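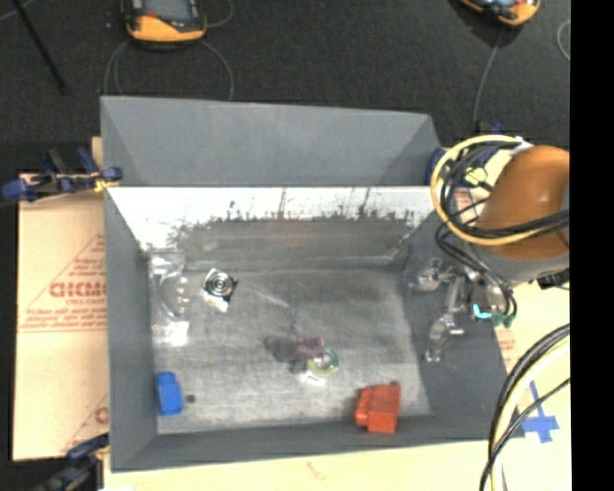 ### 4.2 Grasp Proposal in the Open Bin

**Figure 3.** Workspace for the clutter trials, with the arm at the right side of the bin. Clear and translucent items lie on the gray floor among opaque ones.

The Hutusis planner takes one color view from the fixed camera and returns a ranked list of grasp poses. Depth is not used at this stage. Translucent items, such as the cluster near the center of the floor in Figure 3, are segmented from color edges and highlights, and the mask is passed to the pose sampler without smoothing.

The reflective band on the back wall and the glare patch near the clear plastic item are the main sources of false edges. We mask the walls with a fixed polygon, drawn once after the bin is clamped. Glare on the floor moves with the lighting and has to be handled per image – we drop any region that is saturated in all channels and has no closed outline.

For each remaining mask the sampler draws 50 candidate poses. Those within 20 mm of a wall are checked against the full gripper model, including the longer finger; the others use a simplified hull. Planning stops at 400 ms, and the best pose found so far is sent to the controller. After 2 failed grasps on the same mask, the item moves to the end of the list.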